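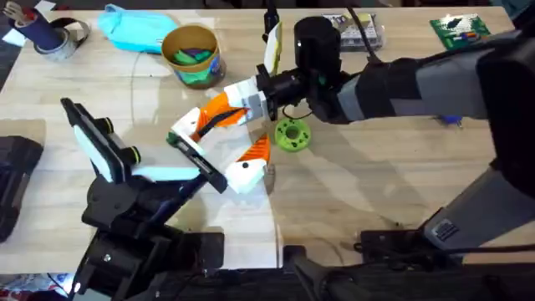 4. Recording your first batch

OK, this is the part I like! By now both arms should be homed and the Stenen recorder should be talking to them (if it isn't, go back to section 2 and check the cables again, I'll wait).

4.1 Clear the middle of the table. Stuff along the back can stay, mine always has tape and a cup of bits back there, but keep it out of the arms' reach.

4.2 Set the ring down flat near the center. Move it a little between takes, a couple of inches is plenty, and turn it now and then too.

4.3 Bring the two grippers in close to each other, slowly, and hold still until the recorder beeps. That's your start pose.

CAUTION: Keep your fingers out from between the grippers while the arms are live. Ifeoma got a good pinch on a Monday morning and she still brings it up.

4.4 Press Record, do the task at a normal pace, press Stop. Fumbled it but recovered? Keep it, those takes are great for training. Only toss the ones where an arm faulted or you quit halfway.

4.5 Watch the wrist cable. If it starts hanging down near the ring, stop and clip it back up before the next take.

Note: I do nine takes, then a break, because I get sloppy after that (Ibrahim can go for hours, no idea how). Our Morkura set ended up at 656 takes and the early ones were pretty rough, so don't sweat your first day.

4.6 Name the batch before you close the window. It won't ask you twice.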